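A day out at the Tremley mill open day

Posted 09/06/2021

I have wanted to see inside the old Prostell mill ever since we moved to this side of the valley, and every April I manage to forget the open day until the signs have already come down. This year Magdalini Psarras from my Thursday sewing circle rang me the week before and said she would be out the front with the motor running, so there was no getting out of it. It's a 90 minute drive to Tremley if you take the lower road, and we stopped for a sausage roll on the way, which I would recommend as the bakery van at the mill had sold out of everything except lamingtons by the time our tour finished.

Entry was $5, cash in a biscuit tin at the gate, and you are put into groups of 14 and given a pair of foam earplugs. Please do use them! I thought I would be brave for the first few minutes and regretted it the moment we walked into the weaving shed.

Our guide was Jahangir Fakir, who started there as a loom tuner and now looks after the whole of the shed. He has a lovely slow way of explaining things and didn't seem to mind how many times we asked him to say it again over the racket. The mill weaves cotton canvas and very little else. Years ago it was nearly all tarpaulins and tent cloth for farms, and he told us there are still sheds up and down the district with Prostell covers over the hay. These days the orders are smaller and more mixed: aprons, tool rolls, director's chairs, bags, and cloth for shoes. The heavy grade they were running on our visit is 450 grams to the square metre, and he passed a piece along so we could all have a go at folding it. It fights back, I can tell you.

I hadn't understood before how much happens ahead of the weaving. The yarn comes in on cones, and then it all has to be wound side by side onto a great beam, every thread at the same tension, before anyone can think about a loom. If one end breaks, somebody has to find it and knot it back in. We watched a woman do this in less time than it takes me to find my glasses. 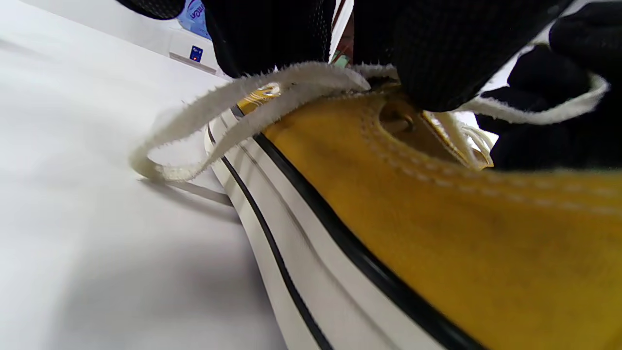

The dye house was my favourite part of the day, and I could happily have stayed there until they locked up. It's a long low building out the back with the windows propped open, and it smells a bit like a wet dog and a bit like vinegar. Jahangir said yellows are the ones that keep him awake at night, as the eye picks up the smallest change in them, and a bolt can come out warmer at one end than the other. Mustard canvas like the sort on the high-top has a bit of that about it, with the colour a shade darker and warmer in patches, and I have to say I'm fond of it that way. Magdalini prefers her colours flat and even, and we argued the point all the way to the finishing room.

Finishing is where the cloth is washed, shrunk, pressed and looked over on a lit table. There was a display by Amarasinghe, the family firm that used to supply the mill's thread, with old sample cards going back to the grandfather's day. The creams alone took up a whole page. Next to it was a Cekik walking foot machine that visitors could try. I sewed a wobbly line along a scrap of the heavy canvas and came away with great respect for anyone who can run two rows of stitching around a curve and keep them parallel.

The shop is in the old counting house, up three steps, with a ramp around the side. Remnants are sold by weight and go quickly, so leave one of your party in the queue if you can. I came home with a length of navy for a peg bag and some olive I have no plans for whatsoever. Magdalini bought enough natural canvas to re-cover both her garden chairs and then had to carry it back across the paddock to the car.

Parking is on grass, so wear flat shoes, and take a jumper for the dye house as there's quite a draught. The toilets are beside the gate and there's another one behind the shop that hardly anyone seemed to know about.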